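# About us

Hello! I'm Morfudd Powell, and I started Vornik with a rented desk, a secondhand workstation and a very patient landlord. These days we're a small firm that tests household robots in simulation before anyone lets them loose in a real home. People send us their control software, we run it through rooms we've built on the computer, and we write down everything that goes wrong (plenty does, and I'm rather fond of a good fault report).

Most of our work is with two-armed machines doing ordinary jobs, fetching and carrying and putting things on the side.

## The fault that made us who we are

I always get asked about Louro, so I'll tell it properly. Louro was our first paid project, a fetch-and-carry program for a client who wanted to be in real kitchens by January. We'd passed it. I'd signed the sheet myself! Then a colleague left it running over lunch and came back to find it had stopped dead at a doorway, arms out, reporting that everything was fine.

The log said "object held". It said so in 21 runs where the gripper had nothing in it at all. The software checked its grip once, when the fingers closed, and never asked again. So if something slipped on the way, the robot carried on to the table, opened its fingers over the wood and ticked the job off. In a simulated house that's a bit of a laugh. With a hot pan and a toddler about, it's a safety matter, and I felt quite sick for having missed it.

We still spend a good part of our time on doorways and tabletops.

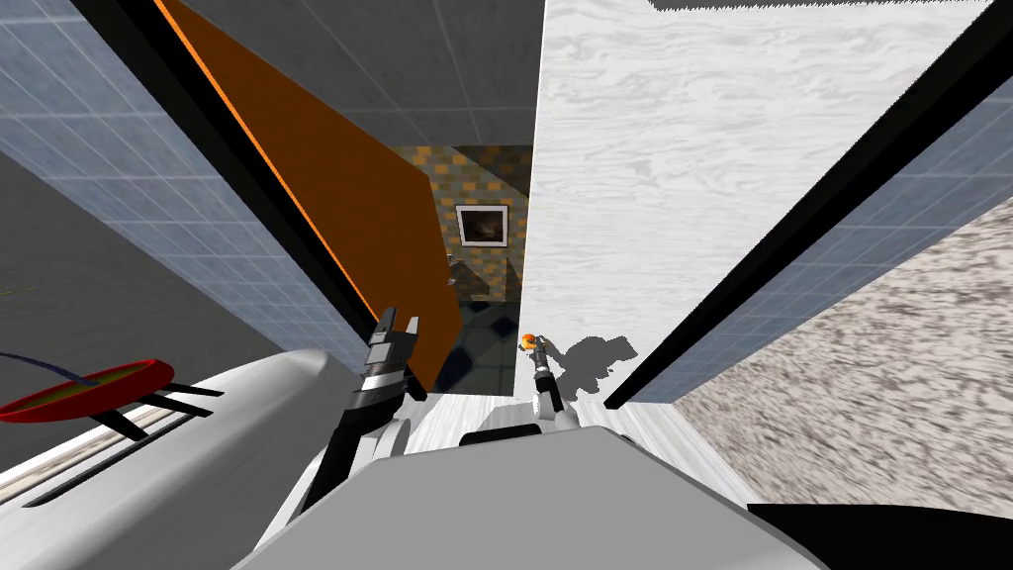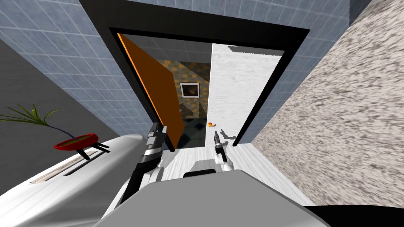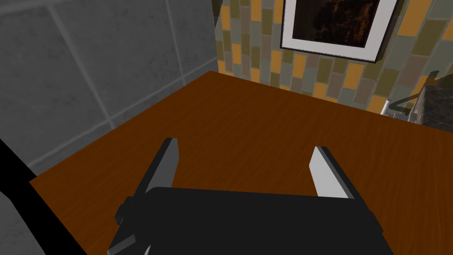 ## What we do differently now

The Louro fix took us three weeks, and the client was very decent about the delay. Out of it came Flurnis, our own checking tool, which compares what the robot says it's holding with where the object really is in the simulation, all the way through the run. If the two disagree, the run stops and someone has to look at it. A robot's own "done" doesn't count as a pass with us any more.

We also have two people sign every report. I'm often one of them, and I get overruled more than I'd like.

## Working with us

We're happy to look at half-finished software, in fact we prefer it, as faults are so much cheaper to put right early on. Send us the control code and a plain note of what the robot is meant to do, and tell us about any failures you've already seen (please don't tidy them up first!). Jarnier, our newer set of test rooms, is open to small teams and university groups as well as firms.

The kettle's usually on if you'd like to come and watch a run.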